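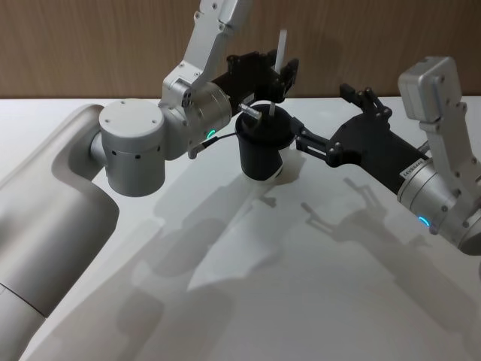
**Dry eye** is what you get when your eyes don't make enough tears, or the tears dry up too quickly. I've had it for 17 years, so forgive me if I go on a bit!

The usual signs are stinging, grittiness and (oddly) watering. It's more common after the age of 51, at least among the people I meet at the Skurkumport eye group, and long spells at a screen make mine far worse.

## Treatment

Most of us start with drops from the chemist. If you use them more than four times a day, ask for a kind without preservatives. Warm compresses help too – I do mine for 8 minutes before bed, though Napaporn Jitpraphai, who started the group, swears by longer.

See an optician promptly if you have pain or your sight changes.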